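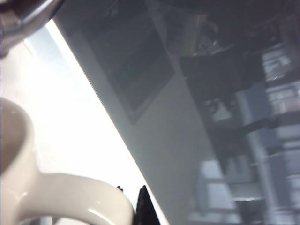

Garenside Ceramics Group - Materials and Tableware Section

The handle is the last thing to be fitted

Of all the parts of a plain white mug, the handle causes the most trouble in production and gets the least attention in the shop. Buyers look at the colour, the capacity and the price. Few put two fingers through the loop and lift.

A C-shaped handle on a straightforward mug has two joints, one near the rim and one lower down the wall. Both are made while the clay is still damp, with a thin slip between the surfaces. If the body is drier than the handle, the two shrink at different rates and a hairline crack opens at the upper joint. It may not show until after the glaze firing. At the Vatham works, where the group spent a morning in November, rejects of this kind are sorted on a separate trolley and their drying times are checked against the batch sheet.

Thickness is a compromise. A thick handle is comfortable and hard to break, but it dries more slowly than the wall it is fixed to and adds weight on one side. The standard 300 ml mug made there has a handle deep enough for two fingers. A third finger usually ends up underneath, pressed against the wall, and with fresh tea in the mug it does not stay there long.

Glaze behaves differently on a handle than on a wall. It thins over a sharp edge and gathers in the inside corners where the loop meets the body. A gloss glaze shows this plainly: a rounded section carries a clean highlight along its upper curve, and any ripple in the surface breaks that line up. Checking the highlight under a strong lamp is quicker than running a thumb round the loop, though most inspectors do both.

White is the least forgiving finish. Off-white and cream tones shift with the light, and a mug that looks cool beside a window can look yellow under a kitchen bulb. Against a very bright white worktop almost any white mug will appear slightly warm. Matching replacements to an older set should be done in daylight, with both pieces side by side and turned the same way.

Georgiev, who supply the slip, recommend storing it covered and stirring it before each session. Members using the Jotedach test kiln should note that it takes 73 mugs at a full load, on 6 shelves - fewer if the handles are large, as they must not touch.

For everyday use the advice is short. Do not hang a heavy mug on a thin hook where it can swing against its neighbour. Do not lift one from the washing-up bowl by a handle that has begun to show a line at the joint. Tap it first: a sound mug rings, and a cracked one gives a dull note.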